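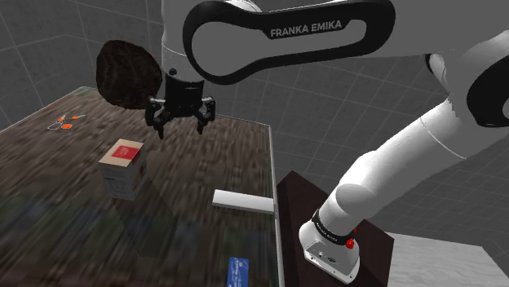
Gripper comparison in simulation: articulated two-finger vs. parallel jaw

Posted by dralline_lab
Our group has completed the first round of grasp trials in simulation, using the Franka arm with the articulated two-finger gripper. The object set includes a carton, a long white block and a small pair of scissors. Each gripper was given 164 attempts under the same controller settings. The articulated fingers did well on the carton and poorly on the scissors. We would welcome comments before the second round begins in December.

Posted by Basuvton
Thank you for posting this. Could you state the approach height and the closing speed? In our own trials the linkage fingers swept inward as they closed and pushed flat objects away before contact.

Posted by dralline_lab
Closing speed was held at 30 mm/s for both grippers. Approach height was set per object — the file is in the Curko repository under "round one."

Posted by sliwinski_automation
Śliwiński Automation must respectfully disagree with the method. A height set by hand for each object favors whichever gripper the operator knows better. A fixed height, or one taken from the depth camera, would be fairer.

Posted by dralline_lab
The point is noted. We do not agree that it changes the ranking, as the parallel jaw was tuned by the same person over the same number of hours.

Posted by sliwinski_automation
Equal hours do not mean equal tuning. We ran 624 attempts last year with camera-based heights, and the gap between the two grippers shrank to 8 percent.

Posted by Basuvton
Was the friction value the same in both studies? Thin objects are very sensitive to it, and the default in our simulator is too generous.

Posted by dralline_lab
We used the default. Round two will repeat the scissors trials with a lower value and with camera-based heights, and both sets of results will be posted in this thread.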